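Planning the Equipment Budget for a Two-Arm Bagging Station
Student project report, Jerilitz lab course

1. What we were asked to do

Our group had to plan the purchase of equipment for a second two-arm station. The task for the station is handling thin plastic bags and small produce. The arms themselves are already paid for by the course. We had 3000 dollars for everything else: fingers, spare motors, cables, table, walls, lights and items to handle.

We started by going over the station we have now and writing down which parts get used up. Bag film was first on the list. The fingers have to pinch a gathered neck of plastic, and the film tends to end up against the motor housings and cables.
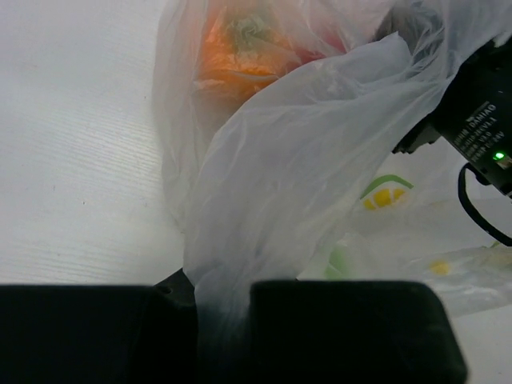
2. Table and enclosure

We priced a copy of the current booth, with a white top, three light walls and an aluminum extrusion frame. Okafor quoted 1000 dollars with the rails cut to length. Urkico was cheaper on the rails but does not cut panels, so we would have to book time in the shop. We went with Okafor. Both arms clamp to the front rail, and we want the clamp positions to match the first station so that programs carry over.

Cables took longer than expected to plan. The purple ones need enough slack to loop over the wrist, and a length that works for one arm pose is too short for another. We put 200 dollars on this line for cables, clips and connectors.

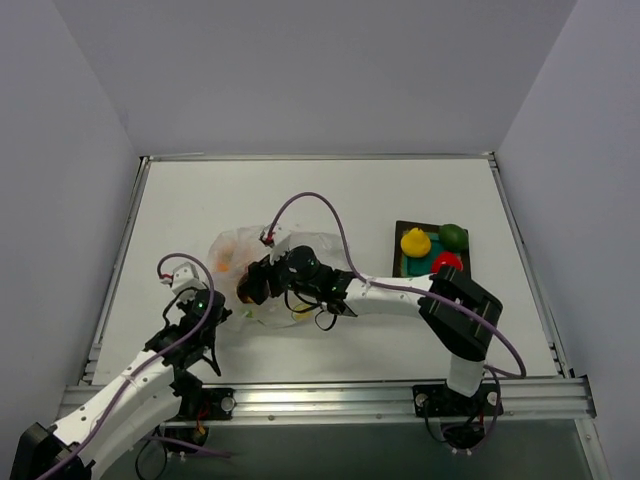
Ottilie Zürcher thought the cable line was too low. In her comments on the draft she wrote that the first station went through its spare connectors before the end of August, and that we should order a full second set now instead of paying for shipping twice. Loïc Lacroix disagreed and wanted the money kept for motors. We left the line at 200 and added a second connector set under spares.

3. Gripper fingers

The fingers are the cheapest part and the one we argued over most. Pledo sells a pair for 83 dollars. Printing them ourselves costs less in material, but the shop printer is booked most days except Saturday. A flat contact pad is needed for round items, and the edges should be beveled so they do not catch on film. We budgeted for two bought pairs and will print the rest. 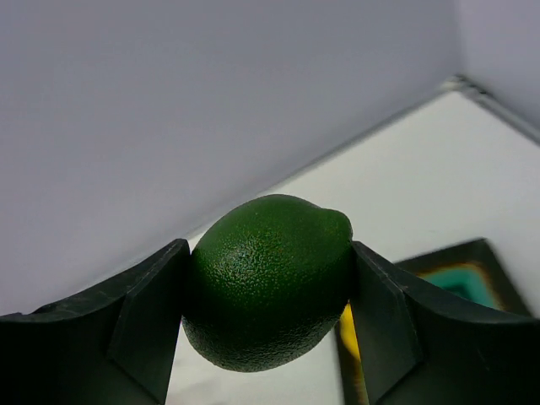
Figure 3. Lime held between the two contact pads.

4. Items to handle

This line is small. We need bags in more than one print, a tray and a mix of produce shapes. Toy fruit is fine for most runs and can be bought once.
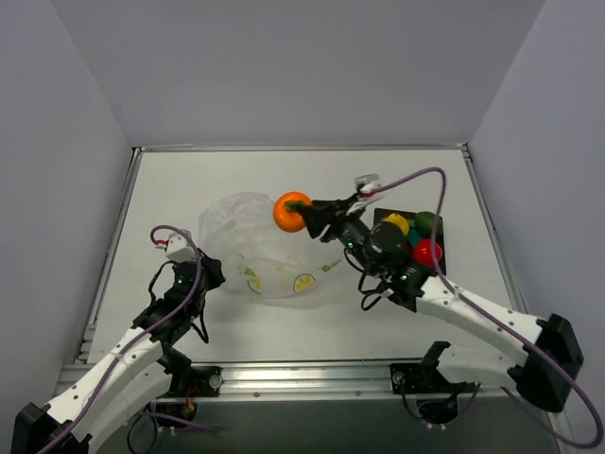
Real peppers and limes would have to be replaced during the term, so we moved them to the running costs of the course. What remains after the table, cables and fingers goes to spare motors and lights, and over half of that is motors. The quote for the motors is still open. If it comes in high, we will drop the second light first — the room lighting is good enough to start with.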